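Projects > Student Robotics > Talk notes

Cleaning Robot Project: Speaker Notes, Nornstead Robotics Club
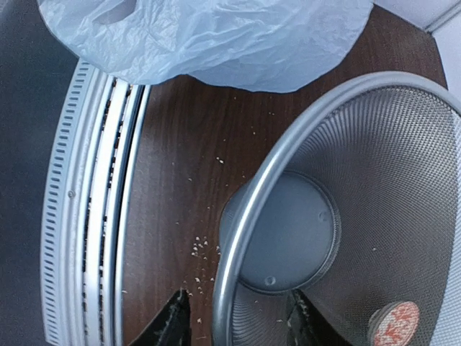 1. Opening (keep it short)

Say thank you to the Plevdale school for the room. Ask who has tried to pick up a plastic bag with a gripper. Wait for hands.

2. The task

Crumbs on a dark floor, a thin bag, a mesh basket. The bag is the difficult part: it shines and has many folds, so its edge is not easy to find.

3. Our numbers

We recorded 671 attempts and kept 524 for training. Explain slowly why we removed the others.

4. Questions

Leave 7 minutes. If somebody asks about cost, show the last slide.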